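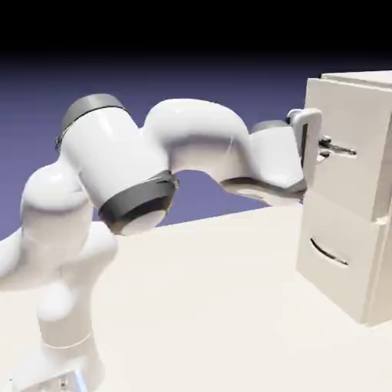
The drawer task has now been part of our demonstration program at Berkside since May, and I have been asked by several colleagues at Villanueva to set down how we record it. The notes that follow reflect our current practice. They are my own and do not replace the written procedure kept by Dayana Bedoya.

Each demonstration is given in simulation by remote control. The operator holds a hand controller, and the simulated arm follows its position and rotation. The task is to open the upper drawer of a two-drawer cabinet by its bar handle. The lower drawer is to be left alone. A recording begins when the operator presses the start pedal and ends when the drawer is open and the fingers have released the handle.

We collected 197 demonstrations in the first round and kept 144. Most of those set aside were rejected for the same fault: the operator reached the handle, paused, backed away, and approached again. A person watching would consider this perfectly acceptable. A policy trained on such recordings learns the hesitation along with the task, and in our early trials it would hover before the cabinet until the time limit expired.

Walter Villca proposed that operators practice the approach separately before recording anything. Each new operator now completes 30 practice runs in which the gripper is brought to the upper handle, held there with the fingers open, and withdrawn. These runs are not saved. Elvira Ccori, who had never used the controller before this spring, went on to give some of the steadiest demonstrations in the set.

Three points of practice deserve mention.

The first concerns speed. Operators tend to move quickly across open space and then slow sharply near the cabinet. We ask for an even pace from start to finish. It feels slow at first, and most people complain of it.

The second concerns the pull. The simulated drawer moves in a straight line, but the human wrist does not. Operators who pull from the elbow keep the fingers level on the handle. Those who pull from the wrist tend to twist it, and the grip slips. Murdo Skinner has placed a strip of tape on the floor to show where the operator should stand, and this has helped more than any written instruction.

The third concerns the viewpoint. The arm itself can hide the handle from certain angles, and operators are permitted to change the view before a recording but not during one.

Abelardo Cuervo has asked whether guiding a physical arm by hand would give better results. We did attempt this with the Farnska arm last year. The motions were smooth, but the operator's own hands and sleeves appeared in every camera view, and the recordings required a great deal of cleaning – more than our small group could manage. The question remains open, and I would welcome the experience of others.

The next round will use the same cabinet, with the lower drawer added as a second target. We intend to collect 100 demonstrations of it before any training begins. Its handle has a different shape from the upper one, and the practice runs will have to be rewritten accordingly. The Hakham group has requested a copy of the first set, which will be sent once the file names have been corrected.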